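Short looping video is filling up phones, and the apps are only starting to deal with it

The seven-second loop has become the default post on Guvix. The storage it leaves behind is a separate matter.
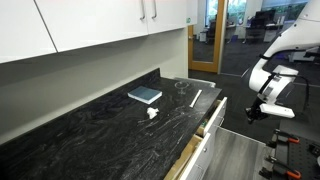

Nuno Carvalho found 2000 clips in his camera roll in January and had posted very few of them. Most were rejected takes, he said, saved automatically each time he pressed the back button, and he had assumed the app was deleting them.

It was not. Guvix writes a local copy of every take before the editing screen opens, so that a crash does not lose the recording. The copy goes to the phone's shared photo library, where the app has permission to add files but, on most handsets, no permission to remove them. A user who tries 7 versions of a dance ends up with 7 files – plus the finished post if "save on upload" is switched on, as it is by default.

Each clip is small. On a phone with 128 gigabytes of storage, a few hundred of them make little difference. The trouble starts with cloud backup, which treats every take as a new video and uploads it over whatever connection is available. People on capped data plans tend to notice first.

Trnka, a smaller rival, handles drafts differently. Takes stay in a private folder inside the app and are cleared once the draft list passes 300 entries, oldest first. The drawback is that removing the app removes the drafts too, and there is no warning screen. Several users have asked for an export button. The current version does not have one.

A third approach comes from Plandetwood, a Kendville developer whose editing tool works alongside both apps. It stores a single recording and keeps the edits as a list of instructions, so trimming or adding a filter creates no second file. Export is slower as a result, and older phones can stall on clips with more than one filter.

For Guvix users the setting to change is under Profile, then Camera, then Local Copies. Switching it off affects new takes only. Files already in the library have to be selected and deleted by hand, and then deleted again from the trash folder before the space comes back.

23 August 2020

14 shares | 3 comments

Contact us | Copyright 2020. All rights reserved. | Back to top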